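Malton Gripper Club - FAQ

Quick answers, read before you email. Same task all term: toy car, white bin, two hand grippers.

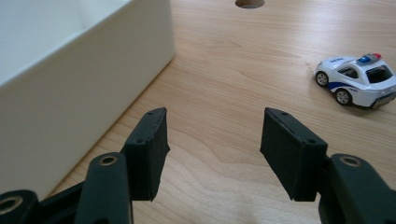
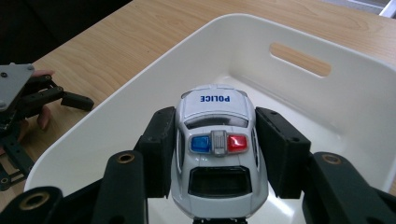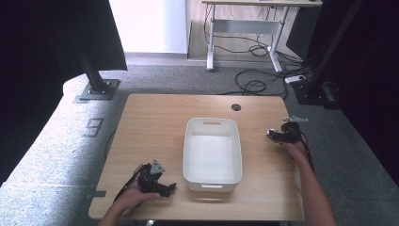
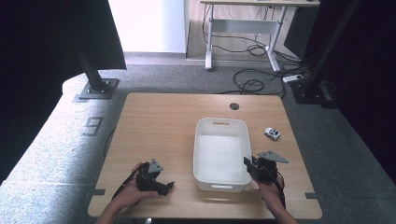

Page last changed: October, Divya Pisharody

When do we meet?
Friday, after 7. Doors locked before that, dont knock.

Do I need to code?
No. First 2 sessions are just driving the grippers by hand. Code comes later.

Who can join?
Any student. 12 spots, 11 taken right now. Waitlist is on the door.

What counts as a good run?
Car picked up by the sides, let go inside the bin. No tossing. Dropped on the table = start over.

Both grippers at once?
Yes, one per hand. Watch your cables, keep them off the table.

Is this for the Zindunitz competition?
Mostly. Rules arent final, will post when they are.

Can I take a gripper home?
No.

Pad came loose, what now?
Stop, tell Divya. Do not glue it yourself. Spare screws are in the drawer marked Zaseo, put teh driver back after.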